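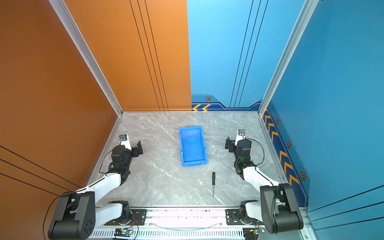 2. Work area and storage bin

Thaddeus Pruitt and Everett Lindqvist
1 November 2024

2.1 Purpose of this section

The project asks how small hand tools should be stored at a shared bench so that they can be found and put back without searching. Section 1 covered the survey of users at the Jendine workshop. This section covers the work area, the bin chosen for the trial, and the rules for what goes into it.

2.2 Work area

The trial was set up on a flat floor with a gray marble pattern, closed on three sides by walls painted orange and blue. The walls keep small parts from rolling away. The patterned floor was a concern at the planning stage, as screws and washers are hard to see on a mottled surface. Larger items gave no such trouble. A screwdriver with a black handle stands out well enough against gray, though the thin metal shaft does so less than the handle.

The bin is placed in the middle of the floor with its long side running toward the back wall. Tools to be stored start outside the bin, on the side nearer the front. Placing the bin against a wall was considered and dropped. It saved floor space but made one long rim hard to reach.

2.3 Choice of bin

Two types of container were compared in September: a shallow tray sold under the name Droditz and a deeper open-topped bin from the Sitar range. The tray was easy to see into, but longer screwdrivers hung over the end and tipped out when the tray was carried. The bin held them flat. It was adopted for all later work. 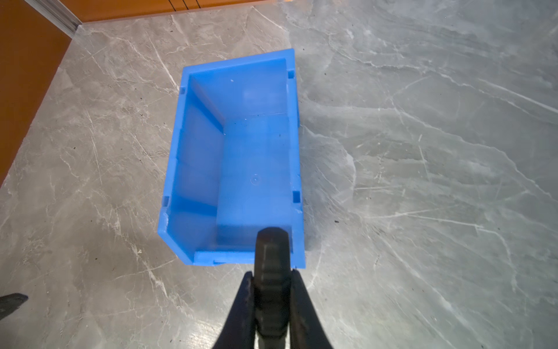
Cleaning was added to the procedure after the first week of use. Filings and dust collect in any open container, and a dirty base makes it harder to spot small parts left behind. The bin is to be emptied and wiped before each session. The check should include the far end of the base, where small bits of debris can be seen even with no tools inside, and the line where the far wall meets the bottom. The rims are also checked for wear. Pale scuffs near the slots, such as the one on the left rim, are recorded but are not a reason to replace the bin. A crack running out from a slot is.

2.4 Storage rules

1. Only hand tools go in the bin. Loose fasteners go in a lidded box.
2. Screwdrivers lie along the length of the bin with all handles at the same end.
3. Nothing may rest on the rim or stick out above it.
4. A tool that is too long for the bin goes on the wall rack.

2.5 Results to date

Users logged 206 put-away actions under these rules. Of these, 56 broke at least one rule, most often rule 2. Handles pointing both ways did not slow down the next user by much when few tools were stored, but the effect grew as the bin filled — a mixed layer hides the tips, and the user has to lift tools out to tell them apart. Rule 3 was broken almost only at the end of a session.

A change to rule 2 is under review. Lindqvist favors marking the handle end with tape. Pruitt would drop the rule for bins holding fewer than 3 tools. Both options will be tried in the next round, and the log sheet will be revised to record which end the handles face.

Contact: Pruitt and Lindqvist, Bench Storage Project | © 2024 | Back to top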